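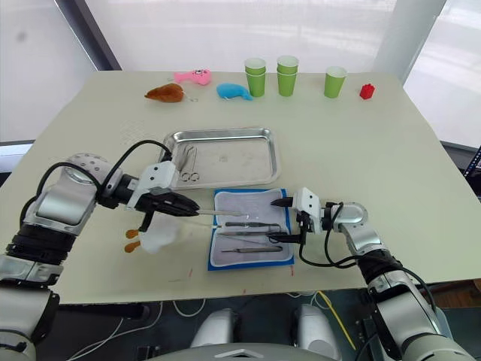 Small metal tools last longer and are easier to find if they have a proper place to lie while you work. This applies to tweezers, picks, fine scissors, nail tools, splinter probes and anything else thin enough to roll off a bench or vanish under a newspaper. The cheapest answer is a pad. A pale fabric middle shows up slim silver instruments well, and a blue border tells you at a glance where the pad stops and the table starts. Lay the tools roughly level with each other, with a gap between them, so that one can be picked up without dragging its neighbour along.

Choosing a pad

Any close-woven cotton will do. Avoid towelling, as fine points catch in the loops. An old pillowcase folded twice and stitched round the edge makes two good pads. If you would sooner buy one, Cemell sell a plain one by mail order (catalogue number 1476) and Vollier do a thicker one, though it takes a long time to dry after washing. Put something grippy under it if your table is smooth. A piece of shelf liner cut slightly smaller than the pad will hold it still.

Cleaning fine tools

Wash in warm water with a drop of washing-up liquid. Use a soft toothbrush on hinges and serrated jaws. Rinse well, because dried soap makes hinges stiff. Do not leave tools soaking overnight, even if they are sold as stainless.

Cotton swabs are good for getting into joints and the insides of handles. Dip one in surgical spirit, squeeze it nearly dry and work it round. Change it as soon as it looks grey. A small square of gauze or lint-free cloth does the long flat parts faster. Keep spirit away from varnished or painted surfaces and open a window.

Drying

Pat dry, then leave the tools open on a clean pad for 30 minutes. Hinged tools hold water in the joint, so open and close them a few times and wipe again. Give each hinge one drop of light oil and wipe off what comes out. I use Prustard sewing machine oil. Do not use cooking oil, it goes sticky.

Putting away

Points should not touch. Roll the tools up in the dry pad, one per turn, and tie with tape. A roll will take 5 tools comfortably. For very sharp points, push on a short length of plastic tubing first.

Washing the pad

Wash at a low heat without fabric softener, which leaves a film on the metal. Shake it out and run a magnet over it before it goes in the machine. I found 3 needles in mine in March.

Last updated July 7, 2023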